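Hotel Operations, Level 2
Handout 4: Guest calls and the night desk

Most calls to a front desk at night come from inside the building. A guest wants a wake-up call, another towel, or to know why the room next door is still talking. The person on the desk may be alone from 11 pm until 7 am, so every call has to be answered, logged and passed on by the same member of staff.

At the Skercombe, the hotel used in this unit, all 195 rooms have a telephone by the bed. Calls to the desk show the room number on the screen. Calls from the corridors and the lifts show a code, and the list of codes is kept inside the front cover of the log.

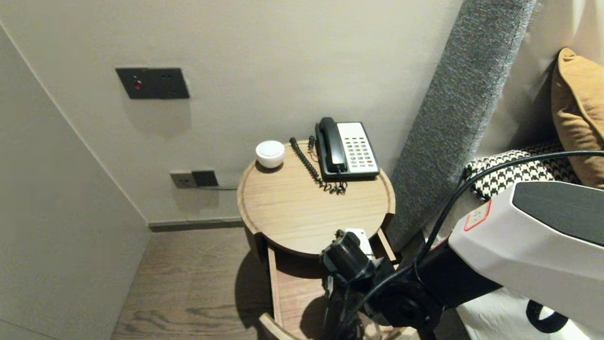 Kanyarat Hemmin
Lecturer, Front Office and Guest Services

Answering

Pick up within 18 seconds. Give the name of the hotel, then your own first name. Use the guest's surname if the booking shows one, but do not read it out if the caller sounds unsure which room they are in. Never give a room number aloud when other guests are standing at the desk.

If a caller from outside asks for a guest, ask for the guest's full name and ring the room yourself. Put the call through only when the guest agrees. If there is no reply, take a message. Do not confirm that the person is staying.

The log

Each entry needs the time, the room, what was asked for, what was done and your initials. Write it during the call or straight after. "Dealt with" is not an entry. The Sitthichai case study (see reading pack) turns on a wake-up call that was taken properly and written on a loose sheet, and the day manager never saw it.

Wake-up calls

Repeat the time back to the guest, including the day if the call comes before midnight. Enter it in the log and in the system. If the guest does not answer, ring again after five minutes. After 2 failed calls, send someone to the door. 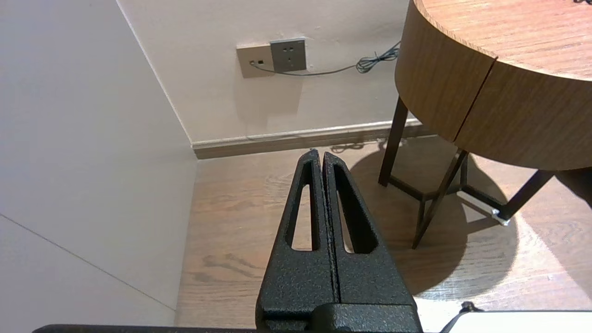
Page 17

Noise complaints

Thank the caller and say what you will do next. Ring the room concerned before anyone goes up. Keep the first call short and do not say who complained. If a second complaint comes in, the duty manager goes to the door with a colleague. Moving the guest who complained is a last step and needs the duty manager's approval.

For Thursday

Read the Sitthichai case and bring one sample log page with at least four entries. Vy Đồng's group will present first.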